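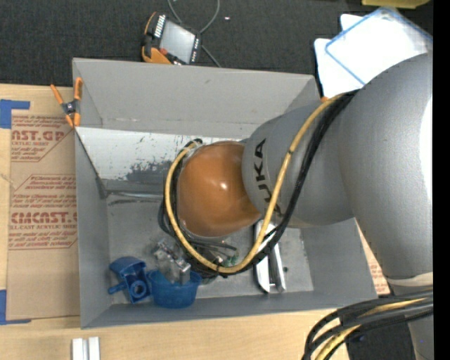

Storage and Order Picking, Session 5: Where Things Go and Why

Most of the labor cost in a small warehouse comes from walking and reaching. Before we talk about software or shelving, we need to look at where goods are placed and what it takes to get them out again. The simplest storage unit is an open rectangular container, like the gray bin on the wooden tabletop, and most of this session is about how to decide what goes into a container like that and where it should be kept. An open bin can be reached from above without moving a lid. It also collects dust and cannot safely be stacked unless it was made for stacking.

Terms for today

Slotting: deciding which item goes in which storage location.
Pick face: the side or opening from which an item is taken.
Fast mover: an item that is picked often, whatever its size or value.
Reserve stock: extra quantity kept away from the pick face.
Replenishment: moving reserve stock to the pick face.

Fixed and random locations

With fixed locations, each item has one home. Pickers learn the layout and can work with a paper list. The cost is space. A location has to be big enough for the most you will ever hold of that item, so on a normal day much of it holds air.

With random locations, an incoming item goes to any free spot of the right size, and the spot is recorded. Space is used better, but everything depends on the record. If a put-away is not entered, the item is lost until someone comes across it.

Many sites mix the two – fixed locations at the pick face, random locations for reserve. The Wumlow case in your packet works this way. Read it before next week and note how the two areas are labeled.

Sorting items by movement

Take the pick history for a full season if you have it. Rank items by the number of times they were picked. Do not rank by units sold. An item that sells in cases of 50 may be picked rarely, and an item that sells one at a time may be picked all day. Value matters for security and for counting, but it tells you little about walking.

Put the fast movers between knee and shoulder height, close to the packing area. Slow movers go high, low or far away. Heavy items are an exception and stay around waist height even when they are slow.

The Trergate example

Trergate sells replacement parts for garden tools. When the company moved into its present building, stock was shelved in part-number order. This was easy to teach, but it spread the fast movers across seven aisles. Pauline Sowerby, then the stock supervisor, re-slotted the building over five days in November, starting with the aisle nearest packing. Average walking time per order fell by about a third. Errors rose for the first two weeks, mainly because the old labels had been left up.

Two points to take from this. Remove old labels on the same day the stock moves. Also, plan re-slotting for a slow period and do one aisle at a time, so that orders can still go out.

When to replenish

Set a trigger level for each pick face. The usual rule is that the quantity left should cover demand for the time it takes to bring more, plus a margin. If replenishment happens once a day, the margin has to cover a busy day – an average day is not enough. Replenish outside picking hours where possible.

For next time

Read chapter 4 of the course reader and the Wumlow case. Bring a sketch of any storage area you know, such as a stockroom, a kitchen or a garage, with the fast movers marked. We will use the sketches in the first half of class.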